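Out to see the hand cell at Tresov

I finally made it out to the Tresov open day in February, and I spent most of it parked in front of one machine. Typical! They were running tours of the whole building (Clulisis had a stand with free coffee, which slowed everyone down), but I'd read that the Kuster hand cell was getting its regular service that morning, so I snuck off early and grabbed a spot by the bench.

Marlies Hauser looks after the cell and she was happy to talk while she worked. The hand comes in for a check every 104 hours of running. She parks the arm, kills the power, tags the switch, and then goes over each finger by feel, wiggling the joints sideways to find any slop. If one is sloppy she'll swap the whole finger and rebuild the old one later with a cuppa. A swap takes her 17 minutes, and Konrad Kofler on the other shift reckons he's quicker (she rolled her eyes at that one).

I asked about grease, being me. She uses hardly any, a dab on the end of a toothpick, and wipes off whatever creeps out the sides. Her logbook is an ordinary school exercise book with a coffee ring on the cover, and I reckon it was my favourite thing in the place.

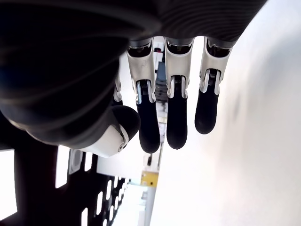
Cleaning was the part I hadn't thought much about, and it's where Marlies spends most of her effort. Lint is the big enemy, she told me, and she goes after it with a soft brush and a little torch. You can see why once you get up under the palm: those white finger segments have thin slots in them, with tiny springs and screws and metal linkages tucked inside, and the black knuckles up top are just as fiddly. The smooth black fingertips only need a wipe. She let me have a go with the brush and I was hopelessly slow, but I've already put my name down for the next open day!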